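Why Does a Desk Get Messy All by Itself?

Hi! I'm So-ying, and I have a confession. I love tidy desks, and I am terrible at keeping one. Last October I cleaned mine until it was totally bare, and by lunchtime the next day there was a mug on it, two socks, a stapler and half a bagel. I live alone! Who put the bagel there? (Me. It was me.)

So I started wondering why this happens, and I found out there's some pretty great science hiding in it.

Let's start with a game you can play in your head. Imagine a desk with three things on it: a folded towel, a little ball and a hand tool. Now imagine drawing squares all over the top of the desk, like a giant checkerboard, with 100 squares. Each thing can sit on any square. How many ways are there for those things to be "put away" exactly where you want them? Just one. The towel on its square, the ball on its square, the tool on its square.

How many ways are there for them to be somewhere else? Loads and loads! Even if you only look at the towel, there are 99 wrong squares and a single right one. Add the ball and the tool and the number of messy ways shoots up to nearly a million. So if you put something down without thinking, which kind of spot do you think it will land on? Yep. One of the messy ones.

Scientists have a word for this idea. It's entropy, and you say it EN-truh-pee. It's a way of measuring how many different ways a bunch of stuff can be arranged. They mostly use it for teeny tiny things, like the bits that make up air and water, but a desk is a good place to start thinking about it.

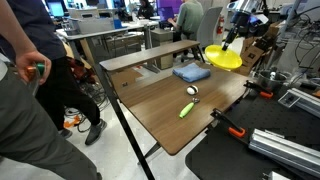

Now, some things are better at staying put than others. Take a towel. When you fold it, it turns into a soft, flat stack, and a flat stack is lazy. It has a big bottom touching the desk, and all that rubbing between the cloth and the wood (we call that friction) keeps it where it is. You can bump the desk with your hip and the towel will hardly notice.

A ball is the opposite. A round ball touches the desk at one tiny spot, so it takes hardly any push to get it going. If your desk leans even a little bit, off it goes, usually under the heaviest piece of furniture in the room. I once lost a ball behind my bookcase for a whole winter.

A tool is somewhere in the middle. If it has a long handle, it won't roll very well end over end, but it might spin around if you knock it. Handles are often made in really bright colors, too, like lime green or orangey red. I think that's so handy. Your eyes are super good at picking out a bright color against brown wood, so you can find the thing you want fast, even when the desk is a disaster.

Plates have their own trick. Have you noticed that most plates have a rim, a raised bit that goes all the way around? It stops your peas from escaping. It works for other stuff as well! Put a marble on a plate, carry it across the room, and the rim gives it a little wall to bump into. I keep a plate on my desk just for erasers and paper clips, and my friends think that's odd, but I haven't lost a paper clip in ages.

Want to try an experiment? Ask a grown-up if you can borrow a tray, and gather a folded washcloth, a small ball and a spoon. Put all of them at one end of the tray. Now lift that end very, very slowly. Which one moves first? Which one hangs on the longest? Write down your guess before you start, and then do it again with the washcloth scrunched up in a lump. I got a different answer the second time and had to go get a snack and think about it.

One more thing before I go. You can beat the mess, but it costs you something. Every time you fold a towel or put a tool back where it lives, you use a bit of energy from your breakfast to do it. The desk won't do that part for you, no matter how long you stare at it. I've tried staring.

If you do the tray experiment, draw a picture of what happened and put arrows on it to show which way everything went. And check under the couch for the ball.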